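News > Press Releases > Workspaces

Nallmont Makerspace Brings Power to the Tabletop in Newly Opened Work Room

Shared tables now have charging and outlets within arm's reach

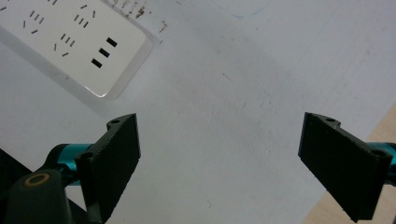
NALLMONT, July 9, 2025 – Members of the Nasr Workshop can stop crawling under the furniture. The shared work room on the second floor is open again after a five-week refit, and the biggest change is also the simplest one: the power has moved up from the floor to the tables, where people use it.

The workshop has run out of the old Flilitz building for years, and the outlets there were put in long before anyone came through the door with a laptop, a phone, a soldering iron and a desk lamp in the same bag. Most of them were low on the back wall. Members brought their own extension cords, and on busy evenings the cords crossed the floor in every direction. When the workshop asked its members last winter what they would change first, 70 percent of those who answered picked power, well ahead of heating, storage and even the coffee.

So we are delighted to say it's done! Each shared table now has a white power strip that takes more than one style of plug. That matters a great deal in this room. Plenty of members have tools and chargers they bought overseas, and until now they had to share a small drawer of adapters that was empty more often than it was full.

The strips were chosen after a trial at two tables in the spring. Members tried a pop-up unit set into the tabletop, a clamp-on tower and a plain flat strip, and the flat strip won easily. It can be shifted to one side when somebody needs to spread out a pattern or a circuit board, it can be wiped down with everything else, and it can be swapped in a minute if it ever fails. The pop-up unit looked great but collected glue and sawdust in its hinge, and the tower kept getting knocked over by elbows.

Refit work was carried out with Lutulent, a small local fit-out firm that also repaired the lighting and ran new circuits along the ceiling beams. The room now seats 40 people, the same number as before, with wider aisles between the tables. There is a new shelf for projects in progress next to the sink – labeled boxes only, please, and no wet paint.

The tables themselves have stayed. They are the same tables the workshop started with, and they have seen a lot of ink, glue and late-night repair work. Replacing them would have used up most of the budget, and when we put the question to members they were strongly in favor of keeping them. They were scrubbed, leveled and put back. Not every mark came out, and we are fine with that. These are tables for working on, and nobody should feel nervous about setting down a paintbrush.

A few house rules come with the new setup. Heat guns, kettles and glue pots with a high draw still go on the wall circuit by the sink, which has its own breaker. Strips should not be plugged into one another. Drinks belong on the side counter. At closing time, please unplug your own things and leave the strip on the table, cord tucked back, ready for the next person.

The repair evenings return this month on their usual schedule, and the beginner electronics course follows in August. The course was full last year within days, and we have been able to add a second group this time thanks to the new layout. Spots in both groups are open to non-members as well. Tools and parts are provided, and no experience is needed. If you can hold a screwdriver, you are ready.

Roughly 80 people came by during the preview hours to try out the tables, and their comments have already led to one change: the strips at the window end now have longer cords, so the tables there can be pulled out for group projects. More suggestions are welcome. There is a notebook by the door, and it gets read every week.

The work room is open to members during all regular hours. Visitors who would like to look around can ask at the front desk for a short tour, which takes in the wood shop and the sewing corner too.

About the Nasr Workshop

The Nasr Workshop is a member-run makerspace in Nallmont with shared rooms for woodworking, sewing, electronics and general repair. Day passes and monthly memberships are available at the front desk.

Contact: Press Desk, Nasr Workshop, Flilitz Building, Nallmont | © 2025 Nasr Workshop | Back to top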